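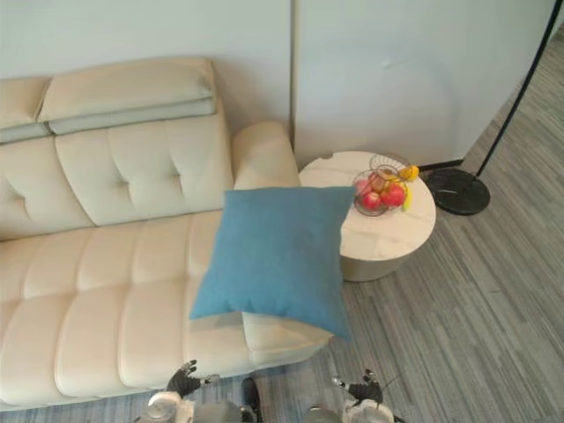 Home Talks Notes Contact

Quiet rooms: speaker notes, Driraten evening series
30/12/2025

Slide 1. Welcome. Phones off. Say that the talk is on echo inside a room, and that noise from next door was covered in May.

Slide 2. Clap once. Ask people to listen to the tail of the sound. Explain that a clap goes out, hits the walls and ceiling, and comes back many times. Speech gets muddy when the tail is long. Don't use the formula yet. 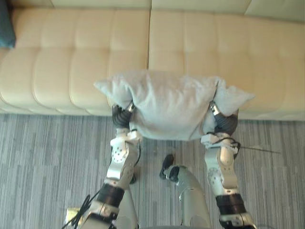
Slide 3. Soft things soak up high sounds first. Air moves in and out of the fibers and loses energy as it goes. Leather lets less air through than open cloth, so a cream leather sofa like the one on the slide may do less than people expect, even with all that quilting. The striped carpet is worth a mention too. Low notes need much thicker material. Pause for questions.

Slide 4. The Grimshaw hall case. Over 300 seats, bare plaster, complaints at every meeting. They hung heavy curtains on the back wall and stopped there. Play both clips. The second is quieter, so turn it up. 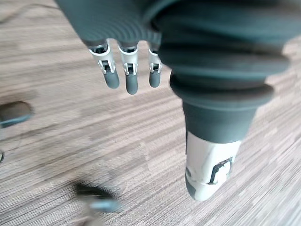

Slide 5: Floors. Beige, tan and grayish-brown streaks.

Rugs help most where people talk. Leave 5 minutes for this part. Handouts are by the door.

We use cookies to remember your settings. Accept | Decline

Recent notes
Curtains and cold windows
The Skerkavora recordings
Ristance: a short history of the hall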